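The replacement schedule

The capital request for the folding line was due at noon, and at twenty to ten Henrique Macedo still had two columns that would not agree. Column D held the purchase price of a second Trisent arm. Column F held the cost of keeping the first one. He had taken the maintenance figures from the April invoices and the labour hours from the wall sheet, and the wall sheet was in pencil.

A pair of fingers cost 1,144, fitted. The supplier, Drendley, quoted a service life of 30 weeks on light textiles. The Sampaio laundry had been replacing them after 7. He entered both numbers, then deleted the first.

Under operating conditions the form allowed 200 words and one attachment. He wrote that the cell handled white flatwork on a wooden table, that it had two parallel fingers and a wrist camera, and that wear was concentrated at the tips. He added the attachment and saved the draft.

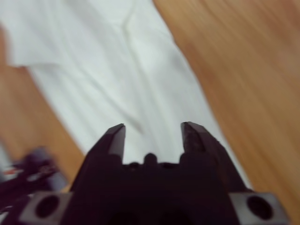 Ermelinda Rebelo thought he was costing the wrong thing. Fingers were a consumable, she said, and belonged under supplies with the detergent and the thread. If he put them under capital, head office would multiply them by the life of the machine and ask why the laundry didn't just hire.

He asked where she would put the downtime.

She said she would give it its own line. A finger change took one person off the press, and the recalibration afterward took the same person off it again. The old Skornura folder had never needed recalibrating. It had also never folded a fitted sheet, and she conceded that.

Henrique inserted a row. Moving the fingers to supplies brought column F below column D for the first time that morning. The case for a second arm was now weaker, and the case for a drawer of spare fingers was fairly strong. He changed the title of the request from Expansion to Continuity of Service and checked the totals again.

Ermelinda asked whether the drawer had a lock.

He looked under furniture and fittings. There was no code for locks. He used the one for hinges, put her name in the box marked Reviewed By, and went down to the floor to get the pencilled hours initialled before the shift changed.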